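I went to the open evening of the robotics class at Utlow in January, mainly because the flyer promised "robots that learn to keep house" and I have been let down by that sentence before. The class meets in room 642, up more stairs than the flyer mentions. What you get for the climb is a row of monitors, because this term all the work is done in simulation.

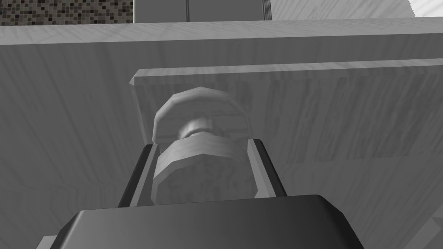
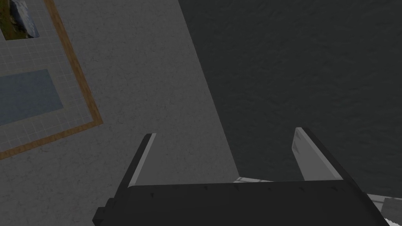
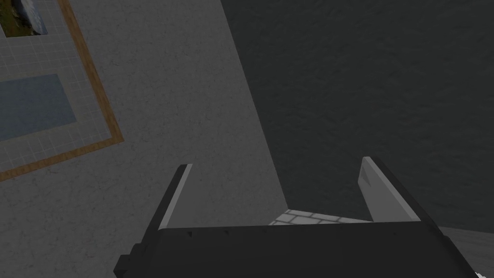
*Student simulation work, Utlow. Gripper open in all three; the cabinet knob is in the first.*

The assignment is called Cudex. Each team writes a controller for a simulated arm and gets marked on kitchen jobs, starting with a drawer. The knob is a blocky gray mushroom with facets you could count, and the students have clearly spent a lot of hours thinking about it. I asked one team how often they got the drawer open. They said it depended on the starting position, and then talked about starting positions for 15 minutes.

I don't want to be unfair. They knew their code, they answered rude questions politely, and one pair showed me a log of 500 attempts with the failures left in. I trust that log more than anything on the poster by the door, which had a curve going up and no label on the side.

But a drawer in a simulator is a forgiving drawer. It has no crumbs in the runners and it never sticks in wet weather. When I raised this, I was told that friction is a setting. Fine – who picks the number? They did, from a default file.

The handout says the best team goes on to the Saithong round, where the same code has to run on a real arm. That is the event I would pay to see. Last year's entry, Caneck, got 3 lines in the handout and no result, and I couldn't find anyone at the tables who had been on it.

Coffee was free, the chairs were not built for adults, and the talk started late. If you have a kid who likes programming, go and let them ask the questions. If you want to see something get picked up off a table, wait for Saithong. Parking is behind the gym and the gate closes at nine.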